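1/ Kurzer Thread zu Leimholz und Luftfeuchte. Anlass: 37 Reklamationen im Juli, alle Platten von Prorkwood, alle mit Fugenversatz.

2/ Holz arbeitet quer zur Faser, längs fast gar nicht. Eine Platte aus Streifen verteilt das Schwinden auf viele Fugen — verhindert es aber nicht.

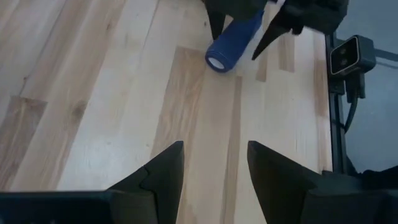 Tischplatte aus verleimten Streifen, creme bis mittelbraun.

3/ Olumide Eze lagert Platten vor dem Ölen 3 Wochen im Zielraum. Mache ich inzwischen auch so.

4/ Beide Seiten gleich behandeln. Einseitig geölt heißt schüsseln.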